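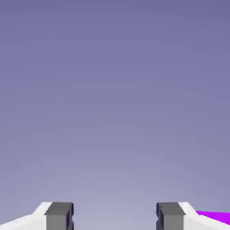

Grelstead Blackout Roller Blind

Color: Dusk
Also in: Oat, Brick, Bottle Green, A Different Oat

Price: $95 up to 48 inches wide. Wider windows are priced at checkout, where we can't see your face.

The Grelstead is a blackout blind for people who have tried the other kind. You know the other kind. It came in a cardboard tube, it promised total darkness, and at five in the morning it drew a bright yellow rectangle on your bedroom wall and held it there until you got up.

Ours runs in side channels. The fabric travels inside a narrow track down each edge of the window, and a brush strip along the bottom bar closes the gap at the sill. Light will still find its way in if your wall is crooked, and in Oretville, where we make these, all the walls are crooked. A tube of caulk is included.

What you get

One blind, cut to your width
Two side channels, cut to your height
Mounting brackets and 8 screws (you need 6; we have met people)
Caulk, white
Instructions, one page, both sides

Fabric

Woven polyester with a three-pass foam backing. It wipes clean with a damp cloth. Please don't machine wash it. A customer did this in December and sent us the result, and it now lives on a shelf in the office where new hires can look at it.

The backing is white on every color, so from the street your house will look the same as it always did. If you were hoping to annoy a homeowners' association, see our Kpodo outdoor shade, which comes in orange.

Measuring

Measure the width inside the window recess in three places: top, middle and bottom. Send us the smallest number. Don't subtract anything for clearance. We subtract it ourselves, and when we both do it you end up with a very nice blind for somebody else's window.

For height, measure both sides and send the larger number. The channels can be trimmed with a hacksaw. They cannot be un-trimmed.

Minimum width is 14 inches and maximum is 95. Past that the roller tube starts to sag, and the blind takes on a sort of smile.

Controls

The standard blind has a spring lift with no cord, so you pull it down and nudge it up. The Benosine motor is a $294 upgrade. It charges by USB, comes with a remote the size of a pack of gum, and makes a low hum on the way up that our tester described as "an elevator with a cold." We don't make an app for it. You have a remote.

Shipping and returns

Blinds are cut to order and leave the shop in 8 working days. Anything over 72 inches ships by freight, and the driver will call first, usually from your driveway.

Cut blinds can't be returned for a wrong measurement, but we will recut one that's too wide at no charge, once. Order swatches before you commit. They're free, up to five, and Dusk in particular looks grayer in a north-facing room and more purple under a warm bulb.

Reviews

4.6 out of 5, from 526 customers

"Slept until 9:40 and missed a dentist appointment. Four stars." Kilian Egger

Questions about an odd-shaped window? Send a sketch with the measurements written on it. Arched windows we can usually do. Round ones we can't, and we're tired of trying.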